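Bulero Date Night Deck

Two hundred cards, two players and a whole evening of flirting! Magnus Buchanan wrote the questions, and they go from sweet to properly cheeky (the blue ones are my favorites). Great for a first date, even better after ten years together. 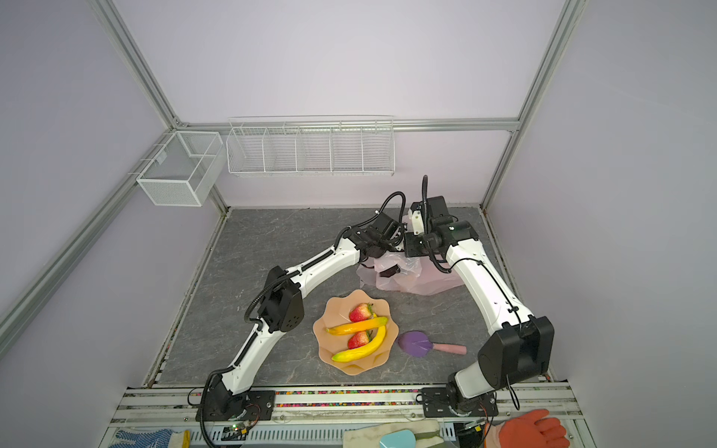 How to play

Take turns drawing. Answer, or pay with a kiss. You get 2 skips each, so save them for the blue cards!

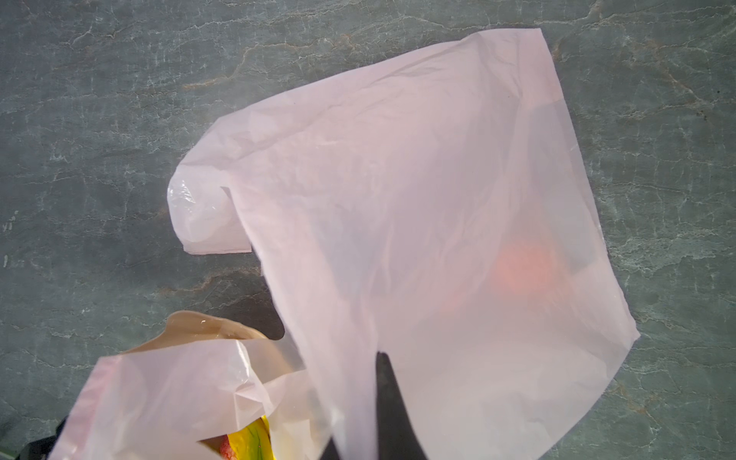
Pale pink bag, one handle folded over.

Ernden Games | Contact Niall Farquharson | © Ernden | Back to top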